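Category: Members List > Conference Planning > Accessibility and Lodging

From: Henok Araya
To: Danbridge Translators' Association, members list
Date: Nov 13, 2025
Subject: Re: Questions on the December meeting and the glossary vote

Dear members,

I write on behalf of the Program Office in answer to the message sent to this list by Lok-yiu Leung, which is quoted below in part. Several members have sent similar questions to the office directly, and it seems better to answer them in one place.

> Dear all,
>
> Before I book travel, could the office please confirm the following?
> The draft program lists the glossary vote on the first day, but the
> notice we received in the summer said it would be held on the second.
> I can attend only one of the two days and would like to be present
> for the vote.
>
> I would also like to know whether the Fedoruk glossary will be put
> to the members as a whole or entry by entry. Some of us who work in
> court settings have strong objections to a small number of the
> entries and none at all to the rest. It would be a pity to have to
> vote against good work for that reason.
>
> Lastly, will proxies be accepted as in past years?
>
> With thanks,
> Lok-yiu Leung

The glossary vote will be held on the second day, directly after the lunch break. The draft program was prepared from last year's version and the line in question was carried over in error. A corrected program has been sent to the printer, and the copy in the members' area has been replaced. Members who printed the earlier copy are asked to discard it.

The meeting will again be held at the Danbridge conference center. Registration opens at 8:30 on both mornings at the desk inside the main doors. Members who arrive after the opening session should go to the same desk, where staff will hold name cards until the close of the day.
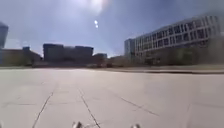 On the second question, the Program Office has taken advice from Yu-ting Yang, who chaired the Fedoruk working group and prepared the present text. The glossary contains 2000 entries. It was never the wish of the working group that every one of these should be debated on the floor, and the time set aside would not permit it. The following procedure has therefore been adopted.

Any member in good standing may ask that an entry be set apart. The request must be in writing and must name the entry, state the objection in a sentence or two, and, where possible, offer other wording. Requests must reach the office no later than the last working day before the meeting opens. Entries for which no request has been received will be put to the vote together. Entries set apart will be taken one at a time, with two speakers heard on each, and those that fail will go back to the working group without affecting the rest.

Requests already received concern the following matters.

1. Terms for forms of bail and release. The working group chose wording that is common in appeal courts. Members who interpret in the lower courts report that defendants do not know it. Chun-hung Leung has proposed that both terms be listed, with a note on where each is used.

2. Kinship terms. The present text gives a single English word in several places where the source language makes a distinction between the mother's and the father's side. It has been asked that the distinction be kept in brackets wherever a witness's meaning might depend on it.
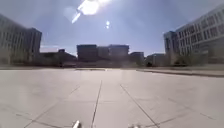
3. Titles of public offices. A number of these have changed since the first draft was circulated. The office regards these as corrections and they will be made without a vote, but the list of changes will be available at the registration desk for anyone who wishes to see it.

4. Medical terms in the second appendix. These were supplied under an earlier agreement with Brurex and are repeated here with permission. Members may object to an entry in the appendix in the ordinary way. They should be aware, however, that its wording cannot be altered at the meeting, and that the only choice open to the floor will be to keep the entry or to leave it out.

On the question of proxies, Article 7 of the rules remains in force. A member who cannot attend may appoint another member to vote in his or her place. The form must be signed by both parties. No member may hold more than 6 proxies. Forms sent as photographs were accepted last year as an exception. They will not be accepted this year, and members are asked to send either the paper form or a proper scan.

It should be noted that a proxy for the glossary vote covers the entries taken together and also those set apart. If a member wishes the holder to vote in a certain way on a certain entry, this is a matter between the two of them, and the office will not record such instructions.

Two further points have been raised by telephone. The workshop on note-taking for consecutive interpreting, led by Sorcha Forsyth, is now full. A waiting list is being kept, and places given up will be offered in the order in which names were received. The Cirberg terminology database will be shown on the first afternoon in the small seminar room. Members who already hold an account should bring their log-in details, as new passwords cannot be issued on the day.

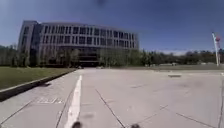

LODGING AND ACCESS

The reduced room rate applies to the nights before and after each conference day. Members should mention the association when they call, as the rate is not offered through the hotel's online booking page. Rooms not taken by the end of the month will be released.

Members who need step-free seating, a hearing loop, or written copies of the speeches are asked to tell the office in advance. Written copies will be supplied in large type on request. Sign language interpreters have been engaged for the opening session and for the glossary vote. Anyone who needs them at a workshop should write to the office by the end of next week, with the title of the workshop in the subject line.

Replies on the matters above should be sent to the Program Office and not to the list as a whole. Comments on the glossary itself are welcome here and will be passed to the working group.

Respectfully,

Henok Araya
Program Office
Danbridge Translators' Association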